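3. Getting your phone ready for offline maps

I wrote this bit after my second trip to Estirbridge, where I lost signal three streets from the station and walked in a big loop with a heavy bag (twice!). Do all of it at home, on your own wifi, the evening before you leave.

1. Open Kimon and tap your initials in the top corner. Choose Saved Areas, then Add.

2. Drag the square until it covers the whole town plus a good bit of countryside. I go for 15 km past the last place I plan to sleep, and I've been glad of it on bus days.

3. Tap Download and leave the phone alone. A big area needs roughly 3000 MB, so clear out old videos first if you're short of room.

Note: the walking paths are a separate download. Tick the little boot symbol or you'll only get roads. I missed this, and so did Ottilie, who was meant to be the careful one.

4. Drop a pin on your hotel or hostel and name it something you'd spot when you're tired. Mine is always BED.

5. Switch on flight mode and search for your pin. If it comes up with a route, you're sorted. If you get a grey grid, delete the area and go back to step 2.
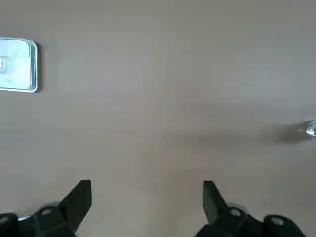
6. Charge your power bank to 100 per cent and pack the cable in the same pocket. Turn the screen brightness down to 50 while you're at it.

Caution: saved maps know nothing about roadworks, floods or closed bridges. Ask someone local before you set off on a long walk, and carry a paper map in the hills.

7. Write the address of your bed for the night on a bit of card, in the local spelling, and keep it in your coat. Taxi drivers love it!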